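4.2 Selecting a standard measure

The Kastach water softener requires a measured quantity of salt at each refill. Any rigid household cup may be used, provided that it is kept for this purpose and its capacity is known.

1. Fill the cup to the rim with tap water and pour the water into a graduated kitchen jug.

2. Record the reading in millilitres on the label inside the cabinet door. A cup holding 249 mL is suitable for all Kastach models.

3. Dry the cup thoroughly before it is used with salt.

A plain cylindrical cup with a smooth rim is preferred — salt can be levelled across it with a straight edge.

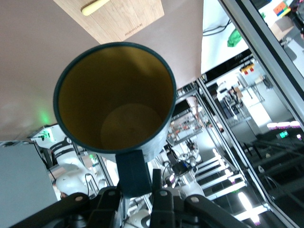
4.3 Filling the brine tank

1. Close the bypass valve and lift the tank lid.

2. Add salt until the level reaches the lower mark. Do not exceed 2000 g in a single refill.

3. Replace the lid and press REGEN for two seconds. The display will show code 833 while the cycle is in progress.

CAUTION: Do not use rock salt or pool salt. Damage caused by unsuitable salt is not covered by the Wandetti warranty.

Note: Households on tank water should refer to Section 6 before altering the hardness setting.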